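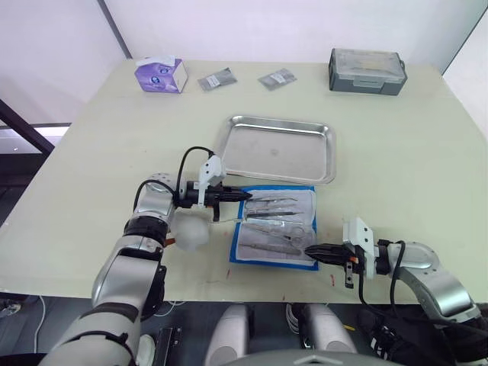 Instrument bench, both arms at the wrap, tray behind.

April, open day at Prurthorpe

Doors at two. I was on the instrument bench all afternoon, Ursina Zwahlen on the laptop and the stop button. The other bench (Bachmann's drawer unit) ran without us and I saw none of it, so somebody else will have to write that one up.

Task as printed on the handout: pick up instruments one at a time from the opened wrap and put them in the steel tray. Left arm takes the tweezers, right arm takes the scissors, then whichever is nearer takes what is left. Tissue box, the two packets and the grey storage box stay along the back. They are not part of the task but the training sessions had them there and Ursina didn't want to change the background on the day. Fair enough.

17 full runs by my tally. I stopped counting part runs once the school group came in and kept asking to see the start again.

What went well: the forceps. The dark handles show up clearly against the white of the sheet and the left gripper went to them cleanly nearly every time. Scissors were also fine as long as the right fingers came in at the ring handles. When they came in further along the blades the scissors swung round and had to be put down and taken again, and it did that by itself on most occasions, which visitors liked more than the clean runs.

What went badly: the tweezers. They are fine and lie very flat. The left gripper would come down just above them and wait, sometimes for some 20 seconds, before closing. Twice it closed on the sheet as well and dragged the whole wrap towards the tray. Ursina stopped it both times and I straightened the sheet by hand. I think the height estimate is off by a small amount at that side of the table. She thinks it is the shine off the tray. We did not settle it. Cheap test: same run with the tray turned over, then with a cloth in it.

Window light was strong on the left until after three. No blind on that side. If we get the same room again, ask for one, or turn the table round and put up with the longer cable run.

Questions people asked, so we have answers ready next time:

-- Is it sterile? No. The wrap is there so the layout looks right. Put this on the handout.
-- Is somebody driving it? Not during the runs. Ursina only starts and stops it. Several people watched her hands quite closely all the same.
-- Could it pass things to a surgeon? Not something we have tried. I said so and left it there.
-- What does it do if you move the tray? A man from Pillard wanted to see, so we moved it a hand's width back. It still placed the scissors in the tray but let go too early and they landed hard. Worth a proper set of trials.

The Masstead people came late and only saw the last two runs, one good and one with the tweezers stuck. They have asked for the log files. Ursina to send, once she has taken out the part runs.

Packing up: instruments counted back into the grey box, lid latched. Smudges on the tray, needs a wipe before the next session if we are going to argue about reflections.

To do
Tray test, turned over and with cloth
Check left arm height against a gauge block, far and near side
Handout: sterile line, and correct the spelling of Prurthorpe
Find out who has the second set of tweezers -- the pair we used may be slightly bent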